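Week 8 notes: food storage before refrigerators

Okay, picking up where we ran out of time, with the icehouse. I know I went fast on this one, so I'm writing it out properly.

An icehouse is a hole in the ground with a good roof. You cut ice from a pond in winter, pack it in tight with straw or sawdust between the layers, and close the door. The bigger the pile, the slower it melts, and that's the part I want you to be able to explain on the test (think surface area compared to volume, we did the cube drawings for this). In our made-up town of Tarneck, the one from the worksheet, a household pile of 500 pounds is gone long before the dairy's pile of 4000 pounds, even though both went in the same week in March.

Second thing: salt. People mix this up every year! Salt doesn't make food cold, it pulls water out, and the things that spoil food need water to grow. Drying does the same job with sun and wind. Sugar works that way too, so jam counts, and yes, somebody asked about honey and I loved that question.

Then crocks, tubs and jars. A container keeps out air, bugs and mice, and a lid you trust is worth a lot. My grandmother kept beans in any tub she could get her hands on and never labeled one of them. Please label yours when we do the pickle lab.

For the lab you'll need 2 cups of shredded cabbage per person and a clean jar. I'll bring the salt. Weigh it, don't eyeball it, because too little and the wrong things grow.

Reading is the Kerna chapter in the packet, plus the short piece on root cellars. Skip the Ojo table at the back, it has a typo in the second column and I haven't fixed it yet. Bring one question about the cellar piece, written down, and we'll start with those next time before we get to canning.
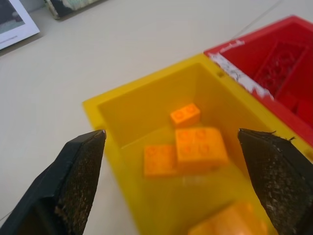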